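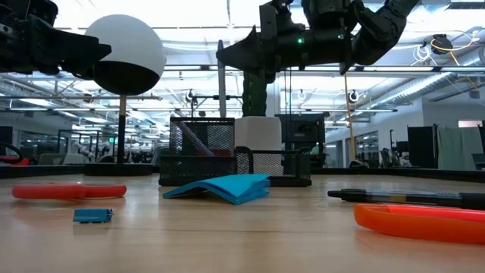 4 Desk Organizers and Small Items on Shared Tables

4.1 Scope

This section covers the setting up, filling, daily use and cleaning of the Wirkadholm mesh desk organizer on shared tables in the Stesten building. It also covers the small items normally kept with the organizer: pens, markers, small blocks, flat plastic hand tools and cleaning cloths.

Tables, partitions and chairs are covered in Section 3. Electrical equipment is covered in Section 6 and must not be moved, unplugged or cleaned under the instructions given here.

4.2 Parts

The organizer is supplied as one piece. It has a tall cup section and a lower tray section, joined side by side on a common base. The carton should also contain:

Four self-adhesive felt pads
One label card and sleeve
One folded cleaning cloth

If a part is missing, keep the carton and contact the supplies desk before using the organizer. Replacement pads and cloths may be requested at any time. Replacement label sleeves are ordered from Gornberg and may take longer.

4.3 Before You Begin

Check the mesh for bent or broken wires by looking along each side. Do not run a bare finger along the upper rim of a new organizer until it has been inspected.

CAUTION: Broken wire ends are sharp. An organizer with a broken wire must be returned, even if the break is small. Do not bend the wire back or cover it with tape.

The organizer needs a clear, flat area at least 300 mm wide. It must not be stood on a box, a stack of paper or a folded cloth.

4.4 Attaching the Pads

1. Turn the organizer upside down on a clean cloth.
2. Wipe the four corners of the base with a dry part of the cloth.
3. Peel the backing from one pad and press the pad onto a corner. Hold it for several seconds.
4. Repeat for the remaining corners.
5. Turn the organizer upright and press down lightly on both sections.
6. Check that the organizer does not rock. If it does, remove the pads and begin again with a new set.

Leave the organizer for 8 hours before filling it. Pads that are loaded too early tend to creep sideways and leave adhesive on the wood.

Note: Organizers delivered after July have the pads already attached. Steps 1 to 5 may be omitted, but step 6 still applies.

4.5 Placing the Organizer

Place the organizer toward the middle of the table, where it can be reached from more than one side. The cup should be on the left and the tray on the right, as viewed from the front edge. All shared tables follow the same arrangement so that a person moving from one table to another will find things in the same place.

1. Stand at the front edge of the table.
2. Set the organizer down with its long side parallel to the edge.
3. Confirm that the front of the tray can be reached without leaning on the table.
4. Lift the organizer to adjust its position. Do not slide it.

Boxes may be kept behind the organizer. They must not be placed in front of it or on top of the tray. Where a stand or pole is already on the table, leave it in its assigned position and place the organizer to suit.

4.6 Filling the Cup

The cup is intended for long, narrow items. A pen placed in it will normally lean against one side, and this is acceptable provided that the organizer remains steady.

1. Place pens in the cup with the writing end down and the cap or button up.
2. Place capped markers in the cup only after checking that the cap is fully closed.
3. Limit the contents to 6 long items.
4. Place no loose items in the bottom of the cup unless they can be lifted out without emptying it.

Small pieces that fall to the bottom can usually be seen through the mesh. To retrieve one, take out the pens first and tip the organizer gently over the tray of a second organizer or over a cloth. Do not reach past upright pens.

CAUTION: Blades, pins, needles and uncovered compass points are not to be kept in the cup or the tray under any circumstances. Use the lidded container issued by the supplies desk.

4.7 Filling the Tray

The tray holds low items that would be hard to find in the cup. Suitable contents include note pads, clips and small blocks. Items should lie below the top edge of the tray.

Long plastic tools, including tongs and scissors with large handles, do not fit the tray and should not be forced into it. During work they may be laid flat on the table under the conditions in 4.8. When work is finished they go back to the tool drawer at the Sivakumar counter.

4.8 Items Laid on the Table During Work

It is often convenient to have a marker, a cloth or a hand tool on the table surface for a period. The following applies to all such items.

Lay each item flat and apart from its neighbors. Overlapping items are more likely to be knocked to the floor when one of them is picked up.

Keep handles and tips inside the table edge. An item that reaches the edge should be moved inward as soon as it is noticed.

Lay markers on their sides, with the cap on when not in use. A marker without a pocket clip may roll, and it should be placed against the front of the tray if the table is not level.

Fold cloths before setting them down. A cloth may be left in front of the organizer in a loose fold, but nothing should be placed on or under it. Before lifting any folded cloth, check beneath the fold for small items.

Pick up small blocks one at a time and return each one to its set. Blocks from different sets should not be mixed, even where they are the same color.

4.9 Clearing the Table

The table is to be cleared at the end of each booking. If the next booking begins immediately, the person leaving should complete steps 1 to 5 and hand over the remainder.

1. Collect hand tools and return them to the drawer.
2. Cap all markers and place them in the cup.
3. Return pens to the cup. Set aside any pen that has leaked.
4. Collect blocks and other small pieces and check them against the card for the set.
5. Look under the cloth and behind the organizer for anything left over.
6. Wipe the cleared part of the table from the far edge toward the front.
7. Refold the cloth, or place it in the laundry bin if it is marked or damp.
8. Check the floor on all sides of the table.

Report any item that has come to rest where it cannot be reached safely.

Note: Personal belongings found during step 5 are taken to reception with a note of the table number and the time of day. Do not store them in the organizer.

4.10 Cleaning the Organizer

Organizers are cleaned on the first Tuesday of the month, and whenever ink or adhesive is visible on the mesh.

1. Empty both sections onto a clean, dry cloth.
2. Brush dust from the mesh with a soft, dry brush, working from the top down.
3. Wipe the mesh with a cloth dampened in water. For ink, add a small amount of dish soap.
4. Dry the organizer at once with a second cloth, including the seam between the cup and the tray.
5. Inspect the pads and replace any that have lifted.
6. Leave the organizer to air for roughly 290 seconds before refilling. A kitchen timer is kept at the counter.

CAUTION: Do not soak the organizer or put it in a dishwasher. Water held in the rolled edges will cause rust, and rust will stain a wooden tabletop.

Solvent wipes may be used on the mesh only. They will dull the finish of the table and must be kept away from plastic tools and clear marker barrels.

4.11 Care of Cloths

Cloths are washed together at a low temperature, without fabric softener. They are to be dried flat or on a line and folded once they are fully dry. A cloth that sheds lint or has a hard stain should be withdrawn and cut up for floor use.

Cloths issued for tables are not to be used on display screens or lenses. Separate cloths are available for that purpose and are listed in Section 6.

4.12 Common Faults

The organizer rocks when a pen is removed.
A pad has lifted or is missing. Replace the full set as described in 4.4.

The organizer tips toward the cup side.
The cup is overloaded. Reduce the contents and move heavier items to the tray.

Pens catch in the mesh.
The pen tip is narrower than the openings. Retract or cap the tip before placing the pen in the cup.

A marker has dried out.
Discard it and request a replacement. Dried markers must not be returned to the cup.

Marks appear on the table under the organizer.
Lift the organizer and check the pads for trapped grit. Wipe the table with a damp cloth. Marks that remain should be reported so that the surface can be treated.

4.13 Reports and Requests

Damage to an organizer or table surface should be reported on the day it is found. State the table number, the section of the organizer affected and whether the item has been taken out of use. Requests for extra organizers are reviewed by Tharindu Roy, facilities coordinator, and should give the number of regular users of the table.

Withdrawn organizers are to be tagged and left on the lower shelf of the supplies cupboard. They should be empty.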